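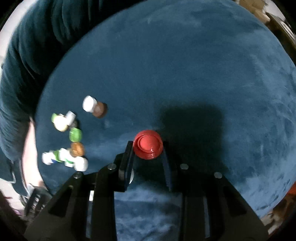
Podetti Library Opens Its Doors to Longer Family Hours This Fall

Children's floor adds evening story times, a toy lending shelf and a quiet corner for babies

PODETTI — Families in Podetti will have a lot more time at the library starting in September. The Podetti Public Library is keeping its children's floor open until 8 p.m. on four evenings a week, and it is filling those evenings with stories, songs, crafts and plenty of room to simply sit down and play.

The new schedule grew out of a survey the library ran in spring. Parents told us again and again that they loved the children's floor but couldn't get to it. Many get off work at 5:30, pick up their kids and reach the front door just as the lights are going off. We heard you, and we are thrilled to be able to change that!

Evening story time will start at 6:15 and run for half an hour. Pajamas are welcome, and so are stuffed animals, older brothers and sisters, and grandparents who want to take a turn reading. Two of the sessions each month will be bilingual, in English and Spanish, and one will be all music, with shakers and drums to pass around. No sign-up is needed for any of them.

The library is also starting something it has wanted to do for years — a toy lending shelf. It opens with 43 kits, each packed in a cloth bag with a card listing what is inside. There are stacking and sorting toys for toddlers, wooden train sets, puppets, floor puzzles and simple board games for kids who are just learning to take turns. Families can borrow one kit at a time on a regular library card and keep it for three weeks. Missing a piece? Tell the front desk and we'll sort it out. There are no fines on toy kits, just as there are none on children's books.

Many of the first kits were paid for by Zarnell Hardware on Mill Street, which collected spare change at its registers all through the winter. Tarigan Bakery gave a share of its Saturday cookie sales, and will be bringing a few trays of those same cookies to the opening evening. We could not be happier to have such good neighbors.

Parents of babies will find a new corner near the picture books, set back from the stairs, with low chairs, a changing table and a shelf of board books that are fine to chew on. The corner is meant for children under 18 months and will be kept calm even when the rest of the floor gets lively. A nursing chair has been placed behind a folding screen, and the nearby restroom has been fitted with a step stool and a lower sink.

School-age kids have not been forgotten. The homework tables will be staffed from 4 p.m. to 7 p.m., and the Ovard Room upstairs will host a building club for ages 7 to 11, with bricks, cardboard, tape and a new challenge at each meeting. The first one is a bridge that can hold a dictionary. Space in the club is limited to some 9 families per session, so please call ahead or stop by the desk to save a spot.

The opening evening will be held in early September, from 5 p.m. until closing. There will be a puppet show at 5:30, the first pajama story time at 6:15, and a chance to look through all the toy kits before they go out on loan. Admission is free and you do not need a library card to come. If you would like one, bring a piece of mail with your address and we will make it while you wait.

Parking is free in the lot behind the building after 5 p.m. The ramp and elevator are on the garden side. The children's floor will keep its current daytime hours all year.

About the Podetti Public Library

The Podetti Public Library serves the town of Podetti and the surrounding farms and villages with books, films, classes and meeting space. All programs are free and open to everyone.

Media contact: Children's Services desk, Podetti Public Library. Reporters and photographers are welcome at the opening evening and are asked to check in at the front desk when they arrive.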